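3.2 Folding surfaces in the home

Most of the households in the Honness part of the study had no table set aside for laundry. Clothes were carried from the dryer or the airer to the nearest large flat place, and in the bedrooms this was nearly always the bed. We recorded 738 folds in all, across the homes in Honness and Zemholm, and noted for each one the garment, the surface and whether the item was turned over before the first fold.

Beds differ from tables in two ways that matter to the person folding. The surface gives under the hand, so a crease pressed into the cloth does not stay as sharp. The cover also grips. On a smooth cotton duvet a pair of trousers can be pulled straight from one end, but on a plush blanket the cloth catches on the pile and has to be lifted and laid down again. Kleinschmidt reported the same effect for towels, although only on wool.

Sweatpants were the garment that people handled least consistently. The gathered waistband pulls the top of the garment narrower than the hips, and the two legs seldom lie level until the waist has been stretched out by hand. Drawstrings add a further step for some people, who tuck them inside before folding, while others leave them loose on top (Figure 2). We counted both as complete folds, provided that the legs had been brought together and the garment folded at least once across its length. Items that were rolled were coded separately, following Imeck.

Figure 2. Black sweatpants with a white drawstring, spread on a light green blanket on a bed.

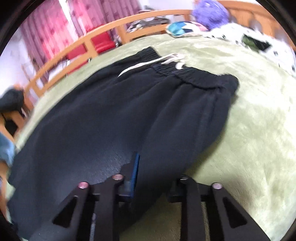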